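Nurka – the cloth corner

Reet Šimkus keeps a small page of the places she sets up for sorting and folding at Retex. Over the years there have been 471 entries, most of them tables and shelves. Nurka is one of the plainer ones.

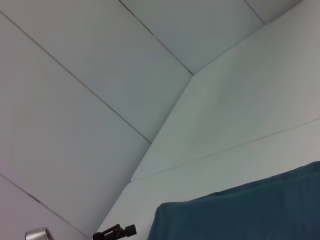
Folding cloths is a job for one person and goes faster with a clear surface. Zane Paju does the small ones first and leaves the towels for the end. White panels on the sides make it easy to spot a piece of cloth, such as the teal one. The panels are smooth and matte, with thin dark seams between some of them.

Next on the page: Bokis, two entries.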